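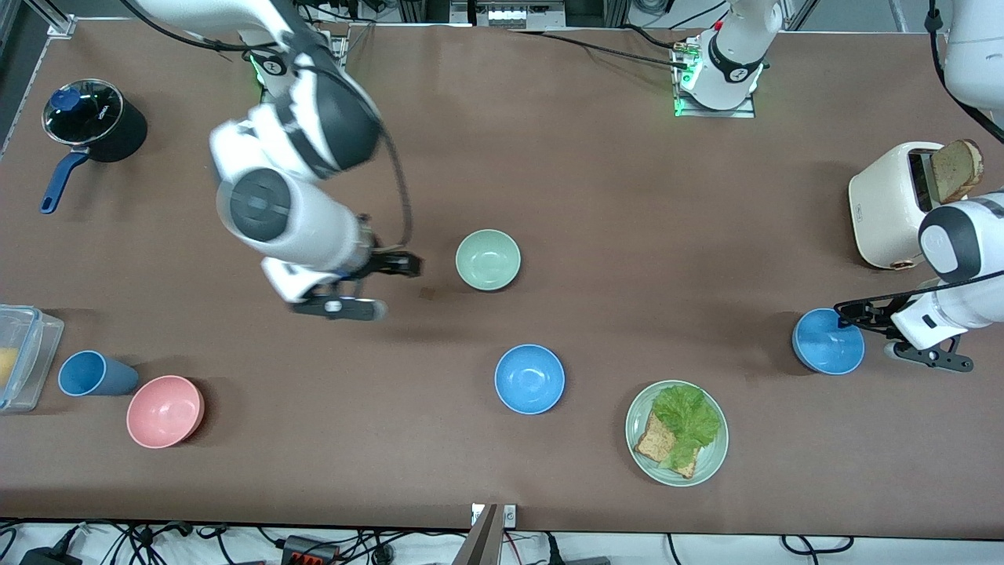 Marthinus Masilela wants to know first whether the small bowls go inside the pot or the pot goes on top of the bowls, and says everything else in your question hangs on that. I'm moving his remark up here so people see it before they start arguing about shelf liners again. My question as I first posted it is underneath, with the long part about my cupboards trimmed.

How do you store a saucepan with a lid and a long handle in a shallow cupboard, along with the bowls?

I have moved into a place where the kitchen was designed by somebody who ate out. There is one lower cupboard, it is shallow, and the hinge takes up the corner you'd want most. Into this I need to fit a black saucepan with a glass lid and a long handle, a green bowl, a blue bowl, and the plastic food containers that every household seems to grow overnight like mushrooms.

Last Sunday I took everything out to see what I was dealing with. It didn't look like much. Then I tried to put it back and the door stayed open by the width of a thumb. I turned the pot. The door stayed open by the width of two thumbs.

What I've tried so far:

Pot at the back, handle pointing sideways. Works until I need a bowl.

Lid upside down on the pot so the knob sits inside. It saves height, but then the lid slides when I stack anything on it, and I have already heard the sound a glass lid makes against a tile floor once in my life.

Bowls nested, green in blue. Fine, except they stick together and I end up prying them apart with a butter knife at breakfast.

A wire shelf from Skoveo, which was the wrong height for the pot by a hair and is now holding up a fern.

I rent, so no drilling. I'd also like to keep the bowls somewhere I can reach with one hand, because the other one is generally holding coffee. Is there an arrangement I'm missing, or do I just own too much for one cupboard?

Answer 1

You own one pot and two bowls. Monks have more. The problem is the handle, and the handle is always the problem.

Put the pot in last, at the front, with the handle pointing toward the hinge side and angled slightly up over whatever is behind it. People put the pot in first because it's the biggest thing, and then it owns the cupboard. The containers go at the back, and the bowls go beside the pot on the side the door opens from.

For the lid, get it out of there. Stand it on edge against the side wall with something to stop it from rolling. I use a Vindier letter rack that I took home from an office that closed. Any letter rack will do, and so will a tension rod set low across the cupboard, front to back, so the lid leans between the rod and the wall. No drilling. Measure the gap before you buy the rod, with the door hinge included in your measurement, or you'll be back here with another fern stand.

For bowls that stick, fold a paper towel in four and put it between them. If they still jam, they're too close in size and want to be stored side by side. I know you don't have the room. I'm only passing on what the bowls want.

Food containers: take the lids off, nest the boxes, and file the lids upright in the largest one. Any lid without a box gets thrown away tonight. You are going to tell yourself the box will turn up. I held on to a square one through two apartments on that theory.

– Kgomotso Kekana

Answer 2

just hang the pot

Answer 3

The answer above mine may have missed the part about renting, but there's something in it. If the place has a rail on the oven door, or a freestanding rack next to the stove, a pot can hang from that with an S-hook, provided the handle has a hole at the end. Check yours. Check also that the rail is attached to the oven by something other than optimism. Mine held for 3 weeks.

If hanging is out, I'd disagree with Kgomotso on one point. I would keep the small bowls inside the pot, on a folded dish towel, and put the glass lid on top the right way up. It makes one stack where you had three separate lumps, and it takes up the floor space of the pot alone. You do have to lift the lid to get a bowl. That's a nuisance, and you have to decide whether it's a bigger nuisance than a door that won't close. Whether it works depends on the width of the pot. Try the bigger bowl first, and if that one won't go, put the smaller one in and leave the other on the counter with fruit in it. A bowl with fruit in it has stopped being storage and turned into decor, and you're allowed as much of that as you like.

A word on shelf liner, as someone will bring it up. The rubbery kind grips well, which is lovely until you want to slide a pot out from the back and the whole liner comes with it, carrying everything you own. If you use it, cut a strip for the side where the bowls sit and leave the pot on bare shelf. I had a roll of the Jellus stuff and used the remainder under a rug, where it has been much happier.

And before any of this, leave the food containers on the table for a week and put back only the ones you reach for. I'd bet you reach for the same clear one every time.

Update from the original poster

Pot in last did it. I had to reverse everything I believed in, but the door closes, and it closes with a click I hadn't heard before. The lid is standing against the wall behind a short tension rod. To answer Marthinus, neither: the bowls live beside the pot with a paper towel between them. I tried the bowls-in-the-pot method for two mornings and it's good, but lifting a glass lid before coffee is not something I should be trusted with.

I threw out the orphan lids. One of the boxes turned up the next day.

Comments (5)

Buthelezi_K: The handle toward the hinge is the whole trick. Took me years.

tallshelf: Paper towel works but it goes ratty. Coffee filters are better and you can get 1,000 of them for next to nothing. I have most of mine left if anyone wants them.

Marthinus Masilela: I maintain the bowls should go in the pot.

dorrie50: Does any of this work with two pots?

Kgomotso Kekana: No.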